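Workshop tips: getting a gripper to pick up soft packets and small round things

Posted Sep 23, 2021

Most of what follows came out of a pick-and-place study we ran on the bench at Flalcombe from April onwards. The question was a narrow one. If you train a policy on demonstrations of one rigid-looking object and one crinkly one, does it help to mix the two in every session, or is it better to teach them one after the other? We collected 600 demonstrations, dropped the bad ones and trained on 402. The mixed set won, though by less than we had hoped. The tips are the practical side of it and should suit any small bench.

1. Pick a plain surface and stay with it

A white tabletop with a white wall behind it is dull to look at and very easy to work with. Wipe it down before each session with a barely damp cloth and leave it bare apart from the objects you are using. Small scratches do no harm. Crumbs and bits of tape do, and the policy will sometimes go for them.

2. Use things from the kitchen cupboard

A packet of snacks is a good test of grip because the bag gives way where you squeeze it. Pair it with something small and round that keeps its shape. Strong colours help during labelling, so we went for orange and yellow on white.

3. Start every run with the fingers open

Bring the arm to the same height and open the fingers fully before you press record. We lost a good part of the first batch by starting with them half closed, and the policy learned to dither at the beginning of each attempt.
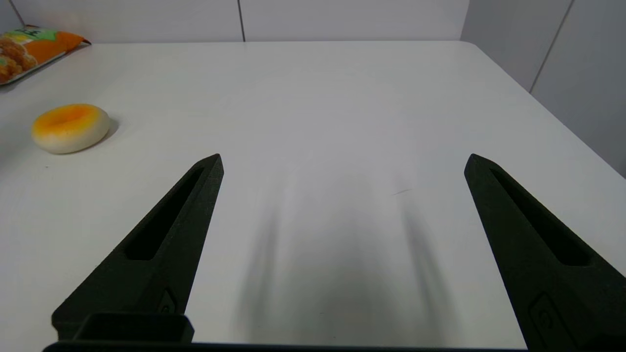

Jesalano wrote in to say that a fixed start pose gave worse results on their bench, and that moving the start by a finger's width each time made the policy far less fussy. We tried it afterwards on 60 extra runs and would now do the same, keeping the fingers fully open but letting the position wander a little.

4. Mind the shadows

With the light overhead, printed fingers throw soft shadows well ahead of themselves. Leave the lamp where it is for the whole of a batch. If you have to move it, write it in the log and treat the next runs as a new batch. Thin baking paper over the lamp is not a good idea, as it can scorch. Buy a proper diffuser.

5. Move the objects between runs

Put the round object in a new spot each time and turn the bag as well. People drift towards the same two or three places without noticing. We printed a list of 200 positions from the Koster planning sheet and ticked them off in order, which was tedious and worked well. Include some where the bag is near the wall. Those were the hardest for both policies, and the mixed set made the most difference there.

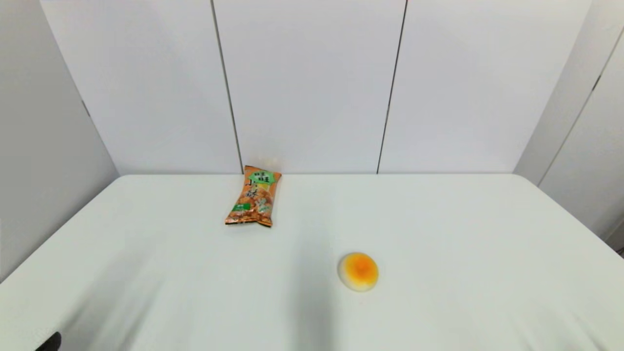
6. Replace the bag before it goes soft

A snack bag that has been gripped all afternoon no longer behaves like a new one. Keep a few of the same kind and swap when the creases stay in. Note the swap in the log.

7. Save the failures

Put dropped and missed picks in a folder of their own. They are no use for plain imitation, but we went back to them when checking why the one-after-the-other policy kept pinching the bag too high.

8. Test with the arm warmed up

Our Welgate arm sits slightly lower when cold. Run it through a few empty cycles, then check the height against a ruler before counting any result.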